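Evangelista Workwear

Shop / Shirts / The Tilta Work Shirt

The Tilta Work Shirt
Style 608
$129
Colors: dark navy, oatmeal, brick
Sizes: XS to 3XL, regular and long

I've been wearing a Tilta nearly every working day since January, and I still get a little silly about it when people ask. It's a shirt! But I spent years buying shirts that were fine standing up and terrible the minute I reached for something, and this one started from that complaint. You know the feeling: you lean in, stretch an arm out, and the whole back of the shirt rides up while the cuff either strangles your wrist or falls into whatever you're doing.

So the Tilta was drawn for people who use their hands in front of them all day. Framers, lab folks, florists, bakers, people who fix small things, people who pack boxes. I cut the first patterns on my own dining table, and they were bad, and I won't be showing them to you.

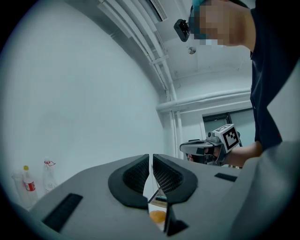

3 min read

The dark navy is the color I'd start with if you're stuck. It's deep enough to look neat with almost anything and it gets on well with brighter stuff (a teal cap looks great with it, and so does an orange one if you're braver than I am). The oatmeal is softer and shows everything. The brick is my personal favorite, and it's also the one that sells the slowest, so what do I know.

How it fits

The body is roomy but I wouldn't call it baggy. I took the extra fabric out of the waist and moved it up across the shoulder blades, where there's a deep pleat on each side. When your arms are down the pleats lie flat and you forget about them. When you reach, they open. The hem is longer in back than in front, so it stays tucked if you tuck, and covers you if you don't.

Buy your normal size. If you're between two sizes and you like a layer underneath, go up. If you mostly wear it on its own over a tank or nothing at all, go down. The long version adds length to the body and the sleeves both, and if you're on the tall side please get it — I've had too many exchanges from tall people who figured they'd manage.

The shoulders sit a touch forward compared with a regular button-up. It'll feel odd on the hanger and a bit odd in the mirror, too. Wear it for a morning of real work before you decide.

The sleeves

I could go on about the sleeves all day. They're full length and cut with a gentle taper, and there's a hidden elastic panel sewn into the inside seam below the elbow. Push them up and they stay up. You don't have to roll anything, there's no tab and no button to hunt for, and the fabric doesn't bunch into a hard ring around your arm. I like a bare forearm when I'm working on anything fiddly, and this was the part I refused to give up on even when the sewing shop begged me to.

If you prefer them down, the cuff closes with two snaps. Use the inner one for a close fit and the outer one when you've got a watch on.

The fabric

It's a cotton twill from Zekar, a mid-weight one, with just a little stretch across the width. It comes to us already washed, so the shrinking is pretty much done before we cut. The first week it's crisp. By the end of the first month it's the shirt you grab without looking.

All the long seams are double stitched in Clistelar thread, which costs more than I wanted to pay and has been worth it. I had one early sample come back with a split side seam, from before we switched, and I haven't had one since.

Pockets

There's one chest pocket on the left with a narrow pen slot stitched into it. There's also a flat pocket low on the right side, set into the seam, big enough for a phone if your phone is a sensible size. I left the right side of the chest plain on purpose. I lean over things a lot and I was tired of launching screws out of my shirt.

Snaps run down the front, matte black on the navy and the brick, and brushed nickel on the oatmeal.

Washing it

Cold water, inside out, with other dark things for the first few washes if you have the navy. Tumble on low or hang it up. Skip the bleach. It doesn't need ironing, though the collar looks sharper if you flatten it with your hand while it's still damp. The color softens over time, mostly at the elbows and along the placket, and I think it looks better for it.

Oil spots: dish soap, an old toothbrush, fifteen minutes, then wash as usual. Glue: I'm sorry, I've got nothing.

Questions I get a lot

Is there a women's version? There's one pattern and it's sold to everybody. The smaller sizes are graded narrower through the shoulder, and the snaps are spaced so the front doesn't gap at the chest. Check the chart for the chest measurement and ignore what size you wear elsewhere.

Can you put our name on it? Yes, for orders of a dozen or more. Embroidery goes above the chest pocket or on the back yoke. Send me your artwork and I'll send back a stitched sample before we do the rest.

Does it work under an apron? Very well. The collar is low in back so straps don't push it up into your neck.

Do you do a short sleeve? Not yet. I've got a sample hanging behind my door and I keep changing my mind about the length.

What if I rip it? Mail it to us clean and we'll mend it. You pay the postage in, I pay it out. We use whatever matching twill is on the shelf, so an older shirt might get a patch that's a shade darker.

Shipping and exchanges

Orders go out on Tuesdays and Fridays. Exchanges are free within the US as long as the shirt hasn't been washed, and yes, you're allowed to wear it around for a day first. The brick in medium long is out of stock and the next batch is being cut now. If you want one, drop your email in the box and you'll get a note when it lands.

Randi Fagerlund
Evangelista Workwear

Page updated June 2024

Add to cart
Size chart
Ask Randi a question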